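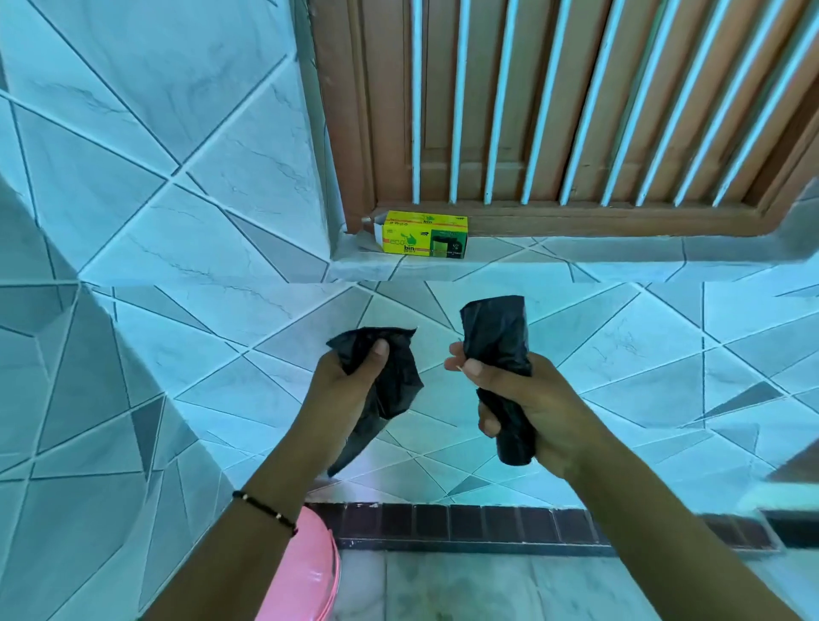

Bin liners, one opened and one still on the roll. Liner changes take up a line of their own in the Radbridge task budget.

Pricing the small jobs

When Radbridge began planning its purchase of service robots last November, the first draft of the budget had two columns: machines and installation. The second draft had eleven. Evdokia Koutsoukos, who runs facilities planning for the company's serviced apartments, keeps both versions in the same folder and shows them to other buyers who ask how the process went.

The change came from the task list. Radbridge had asked suppliers to quote for "general housekeeping support," and the quotes that came back could not be compared. One covered floor cleaning only. Another assumed a mobile base with two arms and charged separately for every task taught on site. A third gave a monthly rate and left the tasks to be agreed after signing.

Koutsoukos withdrew the request and spent three weeks writing a new one. It broke the work into individual jobs, each with a start state, an end state and a time limit. Replacing a bin liner became four entries: take a roll from its box, separate one bag, open it, and fit it over the rim. Suppliers had to price each entry or mark it as not offered.

The bag entries produced the widest spread. Thin plastic film is difficult for robot hands. A rolled bundle holds its shape and can be gripped like any other cylinder, but once the bag is unfolded the material sags, folds over itself and sticks. The opening edge has to be found before anything else can happen. Two of the suppliers marked that step as not offered. Drundora, which supplies two-armed mobile units, priced it at several times the rate for emptying a dishwasher rack.

"People look at the arm and ask about payload," says Tirta Krishnan, an integration engineer at Drundora. "A garbage bag weighs almost nothing. The cost is in the hand, the sensing and the hours of training data."

Training data is the item most often missing from first budgets. Many current systems learn a task from recordings of people doing it, often made with a camera worn on the head so that both hands stay in view. Recording has to cover the variation found on site: different bins, different bag sizes, different walls and light. Radbridge's contract for the liner task called for 1,429 recorded repetitions across its buildings. At the end of the first phase the total stood at 2,078. The extra recordings were ordered after the buildings team reported that bathrooms in the older block had patterned tile, glossy bins and barred windows, none of which had been well covered in the original plan.

Koutsoukos now tells buyers to ask who pays when that number rises. In her contract the first 100 additional repetitions were free and the rest were billed in blocks. She also asks who owns the recordings, where they are stored, and whether they can be used with another supplier's hardware. Radbridge kept ownership and accepted a higher unit price in exchange.

Consumables need the same attention. Gripper pads wear, and soft fingertips that handle film well tend to wear faster than rubber ones. Tadgate, a maintenance contractor that services mixed fleets, advises clients to hold two full sets of fingertips per unit and to record replacements by task. The liners themselves should be fixed in the specification. A change of bag thickness or box design can mean a new round of recording, and purchasing departments change brands without telling anyone.

Staff time is harder to price. At Phetsri, a guesthouse operator that trialed a leased unit before making a decision, housekeepers spent part of each Thursday resetting rooms and logging failed attempts. The lease fee was known in advance. The housekeepers' hours were found later, spread across the ordinary payroll, and came close to the cost of the lease. Phetsri did not buy. It has kept the logs and plans to reopen the question when its current cleaning contract ends.

Radbridge went ahead with 3 units. Liner fitting is included for two buildings and excluded for the older block, where staff will continue to do it by hand. The budget sets a review date for that exclusion and a ceiling on what may be spent to remove it. Koutsoukos has also left one column in the spreadsheet blank, headed "tasks withdrawn," with a credit rate agreed against each entry.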